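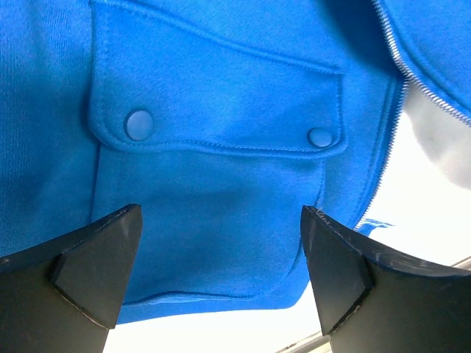
Girard lost its last bus in December. The 13 used to run from the depot on Endel Street out to the clinic, and on a good day it carried 143 people. The county says that number was too low to justify the cost. I think the county was measuring the wrong thing.

A bus line is a little like a fire hydrant. Most people walk past it for years. They still want it there the morning the car won't start, or the week after eye surgery when the doctor says no driving. I rode the 13 maybe twice a month and would have paid more for it.
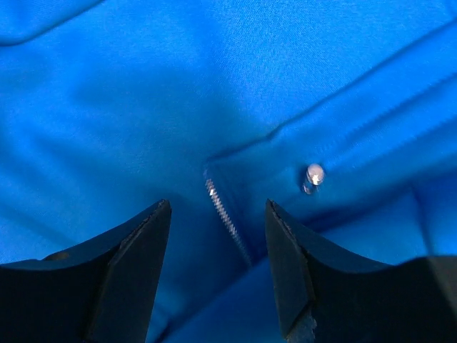 The replacement is a ride service you book by phone a day ahead. It stops at 4 p.m. My neighbor's shift at the grocery store ends at six, so she now pays for a cab home, or she walks along the county road where there is no shoulder.

Over 4000 people live within a short walk of the old route. The county mailed its survey to 484 of them and got back a small stack, which it then treated as the voice of the town.

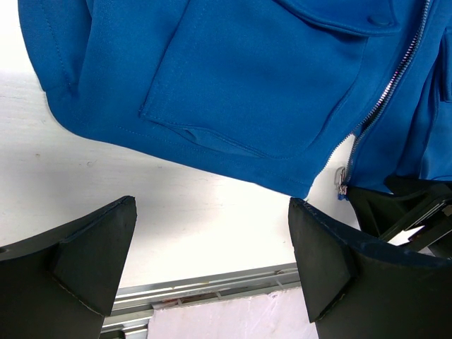

Vol. 13, No. 4

I don't expect the full schedule back. Two trips in the morning and two in the evening would cover most working people, and a Thursday run to the clinic would cover a good share of the rest. The budget hearing is next month and the room ought to be full.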